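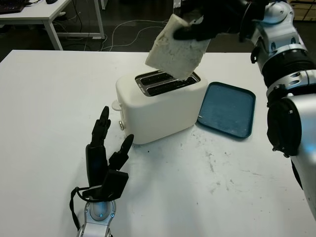
Chapter 11
Gathering Examples by Hand

11.1 What this chapter is for

In the chapters before this one, we treated the examples as a thing that is given. The learning system received them, and we asked what it does with them. Now we go one step back and ask where the examples come from, and who makes them, and how we know if they are good enough to keep.

I will use one task through the whole chapter: putting a slice of bread into a toaster. I chose it because every reader knows how it should be done, and because it is more difficult for a machine than it looks. A slice of bread bends. The slot is only a little wider than the slice. If the slice arrives at a wrong angle, it catches on the metal and the hand pushes it flat.

The recordings I speak of were made in the Ullum workshop, under the direction of Akinyi Rashidi. Her group keeps the word "episode" for one attempt from start to end, and I keep it too. An episode holds the pictures from all the cameras, the position of each joint, and the commands which the operator gave. All of these must carry the same clock. In March the group lost 49 episodes because one camera was running behind the others, and the error was small enough that it was not seen on the screen.

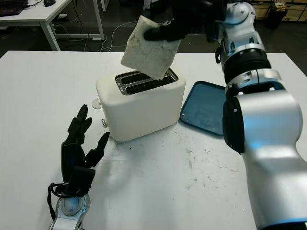

It is tempting to begin with many episodes at once. I would advise the student to begin with 11, to look at every one of them slowly, and to write down what differs. In most cases the operator has changed his way of working between the first and the last, without noticing. He has found an easier grip, or he has started to approach from a higher point. Both ways may be correct. But a small collection which contains two ways in unequal parts will teach the system something between the two, and between two good grips there is often a bad one.

11.2 The start and the end of an episode

An episode must have an agreed start and an agreed end. This sounds simple. When Obadia Barasa and Salim Koech marked the same recordings separately, they agreed well on the start and badly on the end. Barasa stopped the episode when the fingers let go of the bread. Koech stopped it when both hands were again at rest. 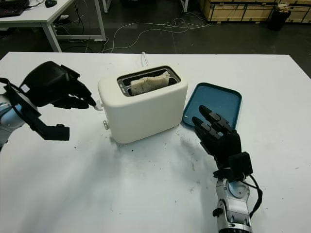 The end of an episode should be decided by the state of the objects, and only after this by the state of the robot. We ask first if the thing is where the task wants it. For our task, this means a slice standing upright in the slot, with its upper edge a little above the rim, and no finger holding it. A person who sees only one picture of that moment can agree or disagree, and this is a good test of any rule for the end. The place of the hands can be written in a second field. If the task also includes pushing the lever down, then the upright slice is a middle point and should be marked as such, so that the long episode can later be divided into two short ones.

Imani Mollel has suggested a third field for the cases which are neither success nor failure, for instance a slice that went in but was torn at the corner. I recommend it. With 2000 episodes, these cases are too many to discuss one by one, and if there is no field for them, each person puts them where he likes.

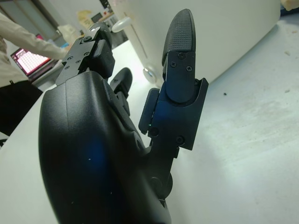

Should failed attempts be thrown away?

Keep them, but keep them apart. A failed attempt which is clearly marked can be used to train the part of the system that judges success. Mixed without a mark among the good ones, it will be copied like the rest.

11.3 Changing one thing at a time

When the first small collection is clean, we start to vary it. Turn the toaster a little and record again. Then return it to its first angle and move the bread. The notebook should say which of these was changed, in words that a new operator can follow. The exercises after this section use the notebook form of Ginette Coste, which is printed in full in the appendix.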